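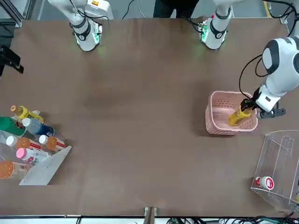 Home News Plans Find an Agent Contact

May 24, 2018
By Macarena Sosa

Vinedero Opens Dental and Vision Enrollment at Tudbridge Pharmacies

Vinedero is teaming up with Tudbridge Pharmacy to let shoppers compare dental and vision plans, ask questions and sign up in person, and we could hardly be happier about it! Starting today, help desks are open in 100 Tudbridge stores, each staffed by licensed agents who can go over plans from three insurers, including Magyar Mutual and Vondness Dental.

The idea grew out of a trial in April, when we set up desks in two stores. By the end of the month, 1030 people had enrolled. Many were self-employed or had just left a job with benefits, and quite a few brought a spouse or a parent back with them for a second visit.

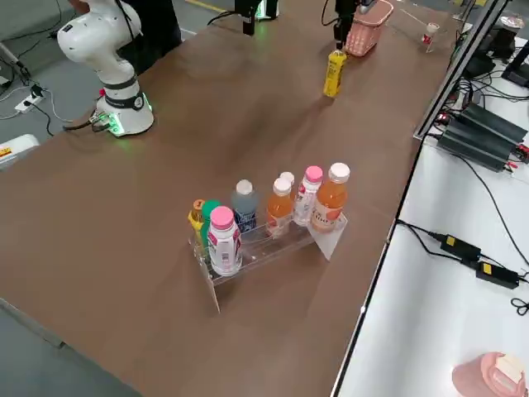 Shoppers don't need an appointment. An agent will ask which dentist or eye doctor you see now, check whether that office takes the plan, and go over the monthly cost and any waiting period before you sign anything. If you'd like to think it over at home, you can take a printed quote with you and finish by phone or online.

"People kept telling us they wanted to sit down with a person and talk it through," said Macarena Sosa, who runs store programs at Vinedero. "The agents loved it too, and they can't wait to get going in the new stores."

Desks are open during regular pharmacy hours. Plans and prices vary by state.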